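FAQ - Himstead two-arm clearing study

Last touched in January. Questions come from the mailing list and the open afternoon, answers typed up between runs so excuse the state of them.

What is this, in one line?
A method for teaching a pair of arms to clear a table of light rubbish. Foil trays, paper, that sort of thing. Stuff that changes shape when you pinch it.

Why light rubbish? Everyone else does mugs.
Mugs keep their shape. A foil tray bends the moment you grab it badly and then it's a different tray. We wanted to know if a policy trained on demonstrations copes with that or just replays the grasp it saw most.

How much data?
1,284 demonstrations in the full set. The small set is 300, picked at random from the full one, same objects, same two operators. Both are on the download page. If you only have disk for one take the 300.

What's Brekudico?
Our name for the method. No it doesn't stand for anything, please stop asking. Short version: normal imitation learning, plus a step where the arm that isn't holding anything gets its own prediction of where the object will be after it deforms. The two arms share that guess. The long version is in section 3 of the write-up.

And Ismail?
The baseline. Same network, same data, no shared guess. Each arm gets on with it by itself. Named after the lab's old server.

Does the shared guess help?
Yes on foil, a lot. On paper, hardly. A ball of crumpled paper doesn't care much where you pinch it, so there is less to predict. On mixed tables it helps when foil comes first and we can't see any difference when paper comes first. Don't have a good explanation for that yet.

Which part of the tray does it go for?
The rim, nearly always. Rolled edge is stiffer than the wall. Operators went for the rim in the demos and the policy picked it up. We tried asking for wall grasps and got a lot of flat trays.

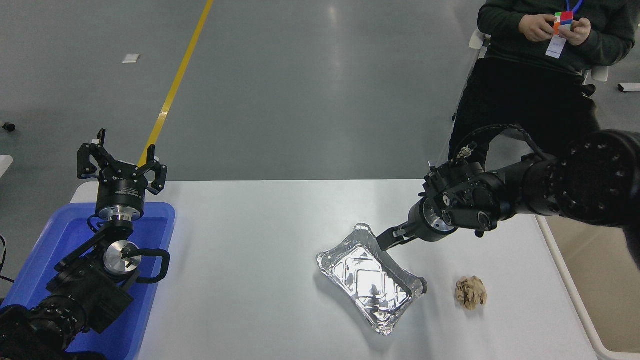 Darius Rätsep wrote in to say that rim grasps are the easy half of the problem, and that he'd like to see the release reported separately, because in his own trials the foil came away from the fingers with a dent and the next grasp was worse for it. He also asked if we count a dented tray as a success.

We do, at the moment. If it ends up in the bin area it counts, dent or no dent. Fair point about release though, we log it but never put it in the table. Will add it to the next version.

How many trials per condition?
12 per object per method. Not enough, we know. Enough to see the foil gap, not enough to argue over the paper numbers, so please dont.

What counts as a failure?
Dropped outside the bin area, arm stopped by the force limit, or 3 grasps missed in a row. Timeouts go in their own column.

Do the arms ever hit each other?
Used to. There's a keep-apart check now which runs outside the policy and simply stops the slower arm. It costs time. Ismail trips it more often than Brekudico, which we take as a sign the shared guess is doing something, but it could also be that Ismail just dithers in the middle more.

Does it work with people in the room?
The policy was trained with people sat and walking in the background, so the odd person doesn't upset it. Nothing in the method tracks people. Follow your own site's safety rules, not ours.

Can I run it on one arm?
You can run the code. The interesting bit is switched off so you'll get Ismail with extra steps.

What about other tables?
Tried it at Wotirton, where the top is darker and the lights are lower. Foil got worse. Shiny surface, different reflections, the camera sees another object basically. Fine tuning on the small set recorded there brought most of it back. Paper didn't notice the move.

Will you do cling film?
No.

Is the training code out?
Evaluation code yes, training code when somebody has cleaned up the config files. Weights for both methods are up allready.

I found a demo where the operator drops the tray and picks it up again. Mistake?
Left in on purpose. Recoveries are useful and the full set is thin on them. Bad ones (operator gives up, hand reaches in) have been taken out. If you spot one we missed send the episode number, just the number, no need for a video.

Can we visit?
Ask on the list. Mornings are for recording so after two is better.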